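Workshop > Who We Are > About Us

Grindov is a shared workshop on the ground floor of what used to be a shoe repair place, and before that a different shoe repair place. We have 30 members, one good lathe, one lathe we don't discuss, and a robot project that has been almost done for longer than the workshop has had heat.

We started because Esi Acheampong had filled her kitchen with motor parts and wanted to eat at the table again. She rented the front half of the building and put a card in the window. By May there were enough people paying dues to rent the back half too, which had the better outlets and the worse floor.

What we do

People come here to build things they could buy. There are guitars, a canoe that will have to leave through the window, and a great many shelves. The part most visitors ask about is the robot bench, so most of this page is about that.

The project is called Undar. The aim is a home-built gripper that can pick up small, annoying objects: washers, keys, earring backs, the stuff that ends up under a couch. Big things are easy. You can grab a soup can with practically anything. A small thing lying flat gives you almost nothing to hold, and a soft small thing changes shape when you touch it and then acts like it was always that way.

We have gone through more than 60 versions of the fingers. The early ones were curved, because curved looked expensive. They were also useless on anything flatter than a grape. The blocky ones came next and have stayed, mostly on merit and partly out of fatigue.

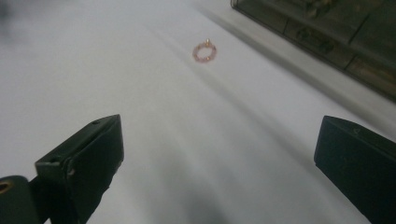 Jewelry turned out to be the hard category. A ring of beads on a string will slide, fold or roll depending on where you touch it, so the fingers have to come down low and close slowly, and whoever wrote the closing code has to resist the urge to speed it up before lunch. The rule at the bench is that you get the slow version working ten times in a row before you touch a single number. The rule has been broken by everyone who signed it.

Trenitz is our other long-running build, a parts sorter for the bins by the door. It has strong opinions about what counts as an M4 screw and we have mostly adapted to them. The bins hold 406 labeled drawers, and Trenitz can currently find its way to the left-hand ones.

Who can join

Anyone over 16 who can sit through the safety talk without looking at a phone. You don't need to know how to solder. You do need to be willing to sweep. Evening hours run until 10, and the robot bench is booked on the clipboard, in pen – pencil bookings have led to hard feelings.

Dues are $60 a month, which covers the space, the tools, and basic stock like screws and tape. Printer filament is extra. If you take the last of the black, write it on the board.

We don't take on commissions. We have been asked to automate a chicken coop, a bar and somebody's filing, and we said no to all of them, although the coop did get a fair hearing.

Comments

liang_builds: Is the finger design shared anywhere? I'm stuck on picking up flat washers and have started to take it personally.

Esi Acheampong: Come by any evening and you can copy the files off the bench laptop. They are named very badly, so bring patience.

coldsolder128: I was a member in the curved finger days. I still think they had potential.

Esi Acheampong: There's a box of them under the bench with your name on it.

marnie p: Do you have parking?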